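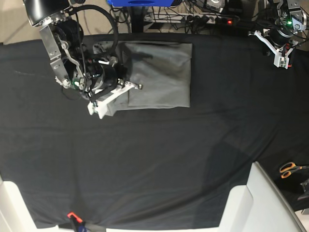
Right gripper on the folded edge, left gripper parked. Trindell student bench, fold exercise.

Recording the fold exercise, step by step

These notes cover the cloth folding unit for club members at Padedville. They assume you have finished the homing and e-stop checks and can drive both arms by teleoperation. Allow one full session for the first set.

1. Prepare the surface

Clamp the black cloth to the table and pull it flat before tightening. Small wrinkles are acceptable. A fold tall enough to catch a fingertip is not. Gray on black gives enough contrast for the overhead view, so do not swap the backing for a lighter one.

2. Set the gripper limits

Open the Sartori panel and load the fabric profile. Set closing force to 9 and leave the speed at its default. If the jaws skate over the fabric without picking it up, lower the approach height first — more force rarely helps and it wears the fingertips. Save the profile under your team name.

3. Approach the edge

Bring the right gripper in from the side with one finger low. The lower finger has to pass under the top layer and stay above the second. Stop when the fabric edge is well inside the jaws, then close. Keep the left arm raised and clear until the right one has hold.

4. Lift and check

Raise the arm slowly to 46 mm and pause. Switch to the wrist view and look for these points:

Fabric gathered in a single fold at the jaws
Hem or trim not twisted around a finger
No backing cloth caught with the workpiece

If a second layer has come up, lower, open and repeat step 3. Do not shake the cloth loose.
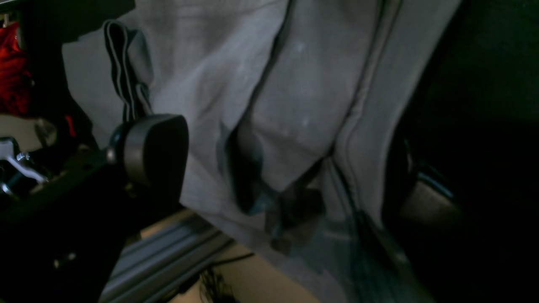 Fillstead wrote back after trying this step that the pause was too short for their operators, and that they now hold for 5 seconds before deciding whether to go on. They also asked whether a failed lift should be deleted. Keep it. Mark it as failed in the log and start a new take.

5. Fold over

Move the held edge across the cloth in a low arc. Lower until the edge touches, then move a little further in the same direction before opening. This takes the slack out of the fold. Retract along the line you came in on, or the finger will drag the top layer back with it.

6. Save the take

Stop recording only after both arms are back at rest. Check that the take has all camera streams and that none ends early. The target for the September set is 600 takes across all teams, failed ones included.

Known problems

Cloth slides on the backing: re-tension the backing and check the clamps.
Jaws close but report no contact: re-zero the gripper in Sartori.
Wrist view lags behind the arm: close the overhead preview and restart the stream.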